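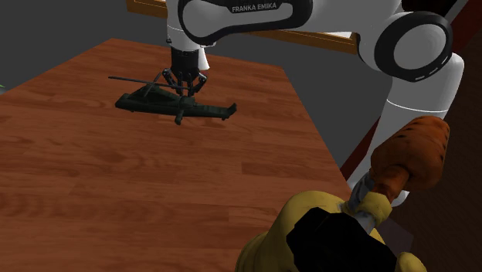
One reader wrote in to ask whether the Kolosness counter can keep up on a two-lane road with trucks on it, and yes, it can. I've had mine strapped to a signpost on Joron Road since June and it's logged over 1,000 vehicles on a busy day without a hiccup!

Adance makes it for towns that want real traffic numbers before they ask the state for road money (ours did, and we finally have something to wave at the meeting). You get the counter, two road tubes at 43 feet each, a steel lockbox and the mounting straps. The battery runs 80 days on a charge. I'd buy the spare tube too, because snowplows eat them.

Kolosness traffic counter, two-lane kit
Price: $3,386
Sold by: Aebischer Road Supply
Next shipment: 23rd February

Bridge deck clamps are sold separately, and I haven't tried those yet.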